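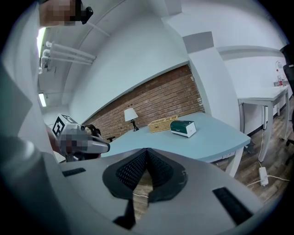
Can a machine tidy a table yet?

Posted 17/05/2023 in Home and Workshop

My brother-in-law swears that within 3 years I'll have a robot putting things back in the basket and wiping down after tea. I've got a sore shoulder and would love to believe him. Is anything on sale that can clear an ordinary table, with a lamp on it and odds and ends of different shapes? Or is it all videos?

Flotulham

Mostly videos. We trialled a Cluro arm at work for packing small cartons. It did fine while every carton was the same colour and sat in the same spot. Move the bin a hand's width and it grabbed air. A wicker basket with a divider in it would be a tough ask – and a lamp it mustn't knock over is tougher. Ours did 400 picks on a good shift and needed rescuing 9 times. I wouldn't want that at home.

Ahuja

get a robot vac, mine's great

Torness

A vac won't help with a table. Gripping a box is the easy bit. Knowing which things belong in the basket and which stay out is where I've yet to see one I'd trust. Ask the seller for a demo in your own house, with your own clutter, and see how fast they change the subject. For the shoulder, a light grabber stick from the chemist does me.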